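Objet : Re: [couture-maison] Nappe enduite – ourlet ou pas ourlet ?

Bonjour la liste,

> J'ai acheté 2 mètres de toile enduite chez Mikar pour la table de la cuisine. La vendeuse me dit que ça ne s'effiloche pas et qu'on peut laisser à cru. Ma mère me dit que c'est du travail de cochon. Qui croire ? Et si je fais un ourlet, comment je m'y prends sans épingles, puisqu'il paraît que les trous restent ?

Alors moi je suis dans le camp de ta mère, pardon pour la vendeuse ! C'est vrai que ça ne s'effiloche pas, du moins les premiers mois. Mais la coupe se salit, elle devient grise, et dans les angles l'enduit finit par se décoller du support (j'ai encore une nappe comme ça au garage, elle sert pour les pots de peinture).

Pour les épingles, oui, les trous restent, c'est définitif. Je mets des petites pinces, celles qu'on vend pour le patchwork, ou des pinces à linge si je n'ai rien d'autre sous la main. Un simple rentré de 2 cm, surtout pas de double pli, sinon aux coins la machine cale et on s'énerve. Point long, aiguille neuve, et si le pied accroche sur l'endroit, un bout de papier de soie par-dessus qu'on déchire après. J'ai acheté un pied téflon en mars, je ne l'ai toujours pas sorti de son emballage, le papier de soie me suffit.

Et le motif, tu as pris quoi ? Tu ne le dis pas et ça change tout pour la coupe ! Un uni, on s'en fiche, mais un semis de feuillages, il faut regarder le sens avant de donner le premier coup de ciseaux. Moi je suis très feuilles grises en ce moment, avec juste une touche de couleur, je trouve que ça repose. 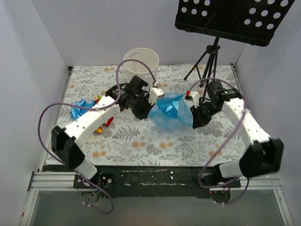

*Fougères grises et fleurs rondes orangées sur fond blanc.*

Dans ce genre d'imprimé, je commence toujours par repérer où tombent les fleurs colorées, parce que c'est elles que l'œil va chercher. Une fleur tranchée en deux au ras de l'ourlet, on ne voit plus qu'elle pendant tout le repas. Les petits brins gris, on peut couper dedans sans remords.

Pour les faux plis, par contre, je ne suis pas d'accord avec ce qui a été écrit ici le mois dernier. Le sèche-cheveux, j'ai essayé, j'ai fait une cloque grosse comme une pièce. Maintenant je roule la toile autour d'un tube en carton, endroit vers l'extérieur, et je la laisse debout derrière une porte une nuit ou deux. C'est long mais ça ne coûte rien. Et jamais de fer sur l'endroit, évidemment – sur l'envers non plus si tu tiens à ton fer.

Côté fournisseurs, puisque la question revient souvent : Mikar c'est bien mais ils ne coupent qu'au mètre entier. Chez Gebru on trouve des coupons à 15 euros, largeur 139, il faut juste accepter de fouiller. La Plosilen, je l'ai trouvée trop raide, elle tient toute seule en l'air au bord de la table et on se cogne les genoux dedans. Si quelqu'un l'a lavée plusieurs fois et peut me dire si elle s'assouplit, ça m'intéresse, j'en ai un reste.

Dernière chose, pour les angles : je les arrondis avec une assiette à dessert retournée, un trait de crayon sur l'envers, et ensuite un biais coton. Plus d'épaisseurs à écraser, et ta mère sera contente.

Tu nous diras ce que tu as choisi !

Bises à toutes et à tous,
la Gronudine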